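Foro Lorente › Taller y cacharreo › ¿Robots para el curro de verdad, ya o todavía no?

**pascual_echeverria**
Abro hilo porque en la cooperativa nos ha visitado un comercial de Brondine y ha salido de allí convencido de que nos jubilaba a todos. Dos brazos, manitas negras, una plataforma con ruedas, y según él eso te clasifica fruta, te dobla los trapos y te barre el almacén mientras tú miras. Le pregunté cuántas cajas por hora. Me contestó que esa no era la métrica adecuada. Yo llevo toda la vida cobrando por la métrica inadecuada, así que me quedé con la duda.
¿Alguien ha trabajado con uno de estos fuera de un vídeo?

**loan_d**
Depende de lo que llames trabajar. En mi planta tenemos brazos fijos desde hace años y no fallan nunca, pero hacen siempre lo mismo con la misma pieza en el mismo sitio. Le giras la pieza un dedo y adiós. Lo de casa es peor: en mi cocina no hay dos días iguales, ni dos tápers con su tapa.

**Etornam Quartey**
Discrepo. Eso era verdad con los brazos de antes, programados punto por punto. Los de ahora aprenden de demostraciones: tú haces la tarea muchas veces y el sistema generaliza. Con 392 repeticiones vi a uno colocar tazas en un estante que no conocía. Lento, sí. Mi hijo también es lento y nadie le discute el futuro.

**pascual_echeverria**
Tu hijo no cuesta lo que cuesta un Brondine. Espero.

**sangtu**
Yo he estado en pruebas de manipulación de fruta y os digo que la uva es una faena. Un tomate lo coges, una manzana la coges. Un racimo no tiene forma: lo agarras por un lado y el otro hace lo que quiere. Por eso se ensaya con uva de pega, que puedes estrujarla toda la mañana sin fregar después. Dos cajas de listones, racimo rojo en una, racimo morado con su hoja verde en la otra, y los brazos en medio:
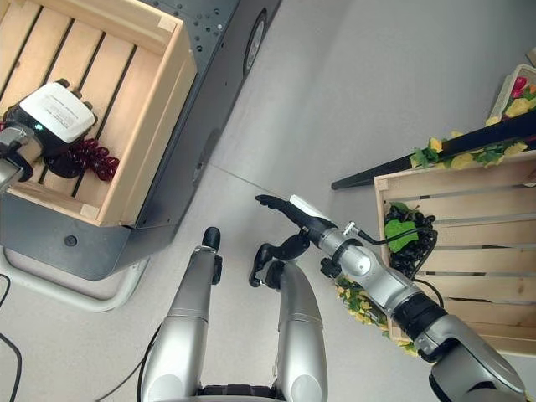

Abdul-Rahman Quaye contestó que todo eso estaba muy bien, pero que la uva de plástico no se desgrana ni mancha, y que el día que le enseñaran lo mismo con uva madura, a finales de campaña y con avispas, él pagaba la cena. Añadió que en su almacén pasan 2000 cajas en una jornada buena y que no piensa parar la línea para que una máquina medite delante de un racimo.

**sangtu**
Acepto la cena. Pero nadie serio te está vendiendo la línea entera. Se empieza por el agarre, luego el peso, luego la fruta de verdad. Con blandos reales vamos por 554 intentos y todavía me da vergüenza enseñar según cuáles.

**loan_d**
¿Y qué porcentaje sale bien?

**sangtu**
80 con la fruta falsa. Con la de verdad prefiero hablar de otra cosa.

**Etornam Quartey**
Un 80 en algo que hace poco no se podía ni intentar me parece muchísimo, oye.

**Abdul-Rahman Quaye**
Un 80 en mi almacén es una de cada cinco al suelo. Al que me hace eso lo mando a pegar etiquetas.

**pascual_echeverria**
Pues igual ahí está el mercado: un robot que pegue etiquetas. De momento le he dicho al de Brondine que vuelva cuando sepa vaciar el lavavajillas de mi madre – el que lo consiga se lleva el contrato y mi respeto.

**loan_d**
El lavavajillas lo veo antes que la uva. Los platos por lo menos se están quietos.

Contacto · © Foro Lorente · Volver arriba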